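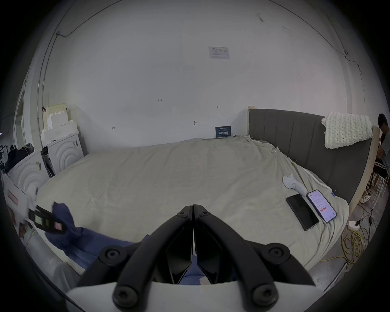 Gripper fingers together, pointing towards the bed.

Who says it's unheated? Buying blue sapphire on paper
Speaker notes, Grastitz gem evening

Slide 1. Title
Wait for the latecomers. Phones off, loupes away until the break.
Ask for hands: who owns a sapphire? Keep your hand up if it has never been heated. Now keep it up if you've seen anything in writing. Most hands should drop about there.

Slide 2. What heating does
Most blue sapphire in shop windows has been in a furnace. Heat can clear silk, deepen a weak blue or lighten an inky one. It's old practice, it's stable, and I have no quarrel with it. My quarrel is with the word "natural" on the ticket. The stone came out of the ground, so the word is true, and it tells you nothing about what was done next.
Don't get drawn into beryllium yet. It's on slide 5.

Slide 3. The price gap
Two stones from the Mokik winter list, same weight, same cut, blues I couldn't tell apart under the shop lamp.
Heated: 700.
Unheated: 3,094.
Let them look at that for a moment. The whole difference rests on one line in a report. I asked to read the report and was told it would come with the stone, after payment. I didn't pay.

Slide 4. How a lab decides
Mostly by looking inside. Fine unbroken needles of rutile suggest the stone stayed cool. Dotted, broken-up needles, or crystals with little halo-shaped cracks round them, suggest it didn't. Infrared helps with some stones and is no use on others.
Stress the wording. A careful report says "no indications of heating". Sellers read that out as "never heated". Those are different claims, and the lab signed only the first one. Low-temperature heating can leave very little to find, and a very clean stone gives the microscope almost nothing to work with.
Somebody will say their dealer can tell by eye. Ask what the dealer does when the eye is wrong.

Slide 5. Beryllium and glass
Keep it short. Beryllium goes into the stone at high heat and changes the colour; finding it properly takes laboratory kit. Cobalt-coloured glass filling is a different matter and much worse: it can be spoiled at the jeweller's bench. "Heated" on a receipt should not cover either of them. I have seen it used for both.

Slide 6. Reading the paper
Pass round the Cerngate report (photocopy, December).
Things to check against the stone: weight, measurements, shape. A report number proves that a report exists. It doesn't prove this is the stone it was written for.
Look at the comments box, where the treatment line often ends up in small type.
The Taheri cards are a shop's own cards. Nice printing. The people who wrote them are the people selling the stone.

Slide 7. Origin
If we're past 9 o'clock, skip this one.
Origin is an opinion, and labs do disagree. I'd pay a bit for a good blue and nothing extra for a country.

Slide 8. Before you pay
3 questions for the seller:
Which lab, and can I read the report now?
Will you write the treatment on the receipt?
If a second lab disagrees, do I get my money back, and within how long?
Read the last one twice. Then questions, then loupes out. Trays go back to the front table before anyone leaves.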